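Ticket 3143: Bimanual hold drops to single-arm control when wrist view is lost
Component: grindex-planner / hold supervisor
Reported by: Yeison Marulanda
Assigned to: Hortensia Tello
Priority: Medium
Status: Open, workaround in place

Summary
When both hands are holding a flat object, the hold supervisor sometimes decides that one hand has let go and hands the task back to the single-arm controller. The other arm then stops sharing the load and goes into position hold. It has happened eight times on the Zidville machine since the last update. We have not been able to reproduce it in simulation.

Steps to reproduce
1. Start the planner with the Paucar config and both wrist cameras enabled.
2. Run the two-handed lift on the wrapped board.
3. Pause at the hold waypoint above the cabinet.
4. Watch the contact state in the supervisor log. If the fault is going to show, it shows here.

Expected: contact state stays at BOTH until the place step.
Seen: contact state goes BOTH, UNKNOWN, LEFT_ONLY.

Log extract
hold_sup: contact BOTH conf 0.91
hold_sup: wrist_view no object pixels
hold_sup: contact UNKNOWN, timer 2,000 ms
hold_sup: timer expired, fallback LEFT_ONLY
arm_ctl: single-arm mode requested by hold_sup
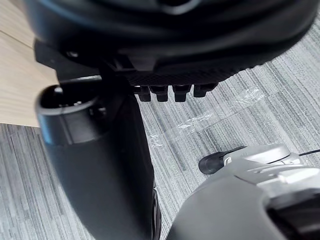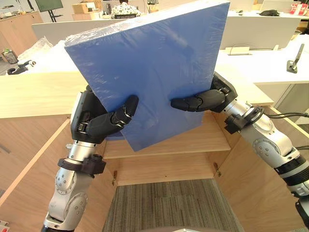 The fault is in how the supervisor combines its sources. It treats each wrist camera as a witness for contact, and an image with no object in it counts as a vote against. That was fine for the small parts we tested on at Gravport, which sit well inside the wrist view. It does not work for the board. The wrist camera gets black housing, carpet and a strip of clear tape, with no blue in it anywhere, while the head camera has the fingers of both hands across the front of the panel. The supervisor gives those two sources equal weight, and after the timer it believes the wrong one.

Comments

Hortensia Tello: Is the segmentation missing the board because of the film? The shine on the wrapping has caused trouble before.

Yeison Marulanda: I checked that first. The head mask has a hole where the highlight is, but it is still large enough to pass. The wrist mask is empty and should be, as there is no board in that view to find.

Anselmo Huaranga: Please don't just make the timer longer. I tried that on the old branch and a real slip then went unnoticed until the arms were already moving.

Hortensia Tello: Agreed. I would rather have three answers from each camera: object seen, object not seen where it should be, and object not expected in view. We already have the arm pose and the board dimensions, so we can project the board into each camera and work out which case applies. Only the second should count as a vote against.

Yesenia Cáceres: The projection needs the hand-eye calibration to be right. The file on the Zidville machine is older than the one in the repo. I will copy the new one over before anyone tests the patch.

Yeison Marulanda: Thanks. Patch is on branch hold-visibility. I replayed 872 recorded holds through it and the false fallback did not come up. Two real slips in the set were still caught, both from finger torque. Not run on hardware yet.

Workaround
Set use_wrist_votes to false in the Paucar config and restart the planner. Restarting only the supervisor is not enough – the arm controller keeps the old value. With this setting the hold depends on the head camera and finger torque, so keep the speed limit on.

Still to do
Test the branch on hardware with the board, then with the small parts.
Add the visibility state to the log line.
Nilton Valderrama to review before merge.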